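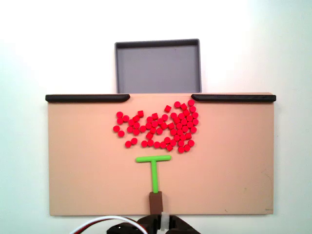 How long does the ferry from Gunbridge to Planano take? Eighty-one minutes if the sea is flat, and the whole afternoon if it isn't.

The Slow Boat

24 September 2025
Posted by the island fiction desk
14 comments | 20 shares

I learned the bit about the afternoon from the woman at the ticket window, who told me with what I can only describe as joy. She had the timetable taped to the glass facing her own side, so I had to read it backward. I asked for a round trip. She asked which day I was coming back and I said I hadn't decided, and she said well, a one-way then, and pushed my change across like I'd saved her some trouble.

I should explain that I don't travel. I mean, I do – I've been places, I've got the neck pillow – but I always go with somebody who likes looking things up. My sister used to do it. She had a folder for every trip, with the bus times highlighted in green and the restaurants in pink, and I just followed the folder around. Then she moved two time zones away and had twins, and the folder stopped, and I spent four summers on my own back porch telling people I preferred it.

What got me to Planano was a brochure. It was in the waiting room at the dentist, under the gardening magazines, and it was so old that the people in it were all wearing the same orange. "Planano, the quiet island." There was a lighthouse, a goat, and a bowl of soup. I read it while half my face was numb and I thought, I could look at a goat. I took it home in my purse. I've never stolen anything else in my life, unless you count hotel shampoo, and I don't think you can!

So, the boat. It was called the Riltard and it carried cars downstairs and people upstairs, plus one crate of chickens that seemed to belong in either place. I sat outside on a bench near the back because I'd read that fresh air helps. The man next to me was eating a hard-boiled egg, which does not help. He was maybe seventy, with a knit cap and those big cracked hands you see on people who work with rope, and he looked at my suitcase for a long time.

"Wheels," he said.

I said yes, wheels.

"Cunha's all steps," he said, and went back to his egg.

Cunha was the village where I was staying. Actual steps had not been mentioned in the brochure. I got it out and checked, and sure enough, in the photo with the goat, the goat was standing on a step.

We were half an hour out when the water changed. I don't know the right words for it. It had been small and choppy and cheerful, and then it got long. The boat would go up, and wait, and go down, and everybody on the benches stopped talking at about the same point on the way down. A little girl in a yellow raincoat thought it was the best thing that had ever happened to her. She stood with her feet wide apart and yelled "Again!" at every wave, and the sea was very obliging about it.

The egg man offered me a mint. I took it. He told me to pick something that wasn't moving and look at it, so I looked at the island, a gray lump with a cloud sitting on it, and I kept looking at it for what felt like my whole adult life. It didn't get any bigger. I asked him if we were going forward.

"Some," he said.

It got dark before we got in. I had pictured arriving in the sunshine with my sunglasses on my head, and instead I came down the ramp in the rain behind a truck full of onions, holding on to a chain. The chickens went past me in somebody's arms. I looked around for the taxi stand, and there was a lamp, and a dog under the lamp.

Well, he hadn't been kidding about the steps. They started right where the harbor wall ended and went straight up between the houses, with a gutter down the middle where the rain was running like it had an appointment. I did the first flight by bumping the suitcase up behind me. Bump, bump, bump, and after every third bump a window lit up. By the second flight I was carrying it in my arms like a large wet baby. I'd packed two pairs of dress shoes. I want that on the record. I had packed two pairs of dress shoes for an island whose main attraction was a goat.

The guesthouse was at the top, of course. The landlady opened the door before I could knock, in her robe, and said she'd heard me coming since the harbor. She took one look and turned around and walked off, and I thought, oh no, that's it, I've been rejected by the only guesthouse in Cunha. But she'd gone for the soup.

I'd like to tell you about that soup properly. It had potatoes in it and some kind of smoked fish, and a green that tasted a little like celery and a little like the smell of a hardware store, in a good way. There was bread to go with it that you had to really commit to. I ate it at the kitchen table with a towel around my neck while she ironed pillowcases and told me about her knees. The steps had ruined them, she said. They'd ruined her mother's too. I asked if she had ever thought of moving down by the harbor and she set the iron on its end and stared at me.

"And hear the boat?" she said.

I slept ten hours. When I woke up the rain had quit and there was a square of sun on the floor, and I lay there waiting to feel bad about something. That's my usual morning. I worried about the stove at home, which I knew was off. I worried that I hadn't called my sister. Then I heard bells, a lot of them, all a little out of tune, and I got up and opened the shutter, and there was the goat.

Not the same goat, I realize that. The one in the brochure would have to be older than the landlady's iron. But it was standing on a step, right under my window, chewing on a geranium, with the whole harbor laid out blue behind it and the Riltard tied up down there no bigger than a shoe. More goats came around the corner and squeezed by. The last one had a kid with it that kept going down the steps and getting surprised by the next one.

I went out in my nightgown and raincoat. I didn't even think about it until I was sitting on the wall, and by then two ladies had already gone by with their shopping and said good morning, so it seemed late to start being embarrassed. I called my sister. It was the middle of the night for her but she was up, she's always up now, and I could hear one of the babies fussing.

"Where are you?" she said. "What's that noise?"

"Goats," I said.

"Where's the hotel? Did you book a hotel? What time's your boat back?"

I told her I'd only bought a one-way. There was a long quiet on the line, and a burp that I assume was a twin. I thought she was going to be upset with me. She used to get a line between her eyebrows when a bus was late, and I could practically hear the line.

"What's it like?" she said finally.

So I told her. I told her about the egg man and the onions and the girl in the yellow raincoat, and about the soup, twice, because she wanted to know what the green was and I kept having to say I didn't know. I said there was a lighthouse somewhere and I'd walk out to it if my legs ever worked again. I said the cloud had moved off and was sitting on some other island. She stopped asking questions after a bit and just said "mm" now and then, and the baby stopped fussing, and I kept talking, lower and lower, until I was pretty sure I was the only one of the three of us awake.

I didn't hang up right away. The goats had got as far as the church by then. Down at the harbor somebody was loading the boat, and a man in a knit cap was sitting on the wall next to it, peeling something.

The landlady leaned out of the kitchen and asked, in a whisper, since she'd seen the phone, whether I'd be staying another night.

I held up all my fingers. She counted them, nodded, and went in to see about the bread.

14 comments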